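Two arm teleop — box lift demos keep drifting, how many do I need?

Doing the carton lift by remote control, one leader arm per hand. Got 12 good demos. On playback the left gripper closes early and the box twists. Start pose is like so: 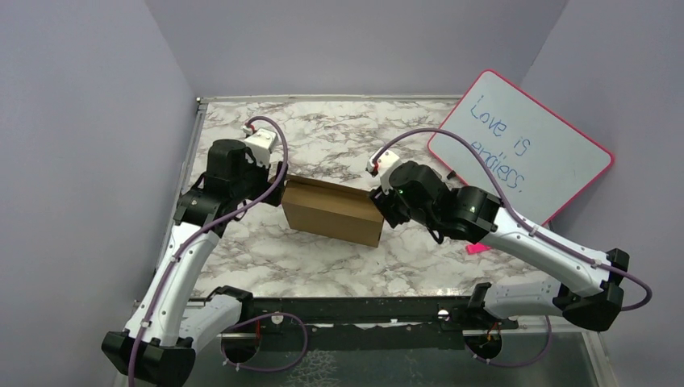 Answers (2)

Danica Beneš
12 is nowhere near enuogh. We did 491 on ours at Storstead. Also vary the box angle a bit each time, and go slower on the approach.

S. Nikolovski
had same thing, check both arms log on the same clock — mine was out by 8 frames. Restart fixed it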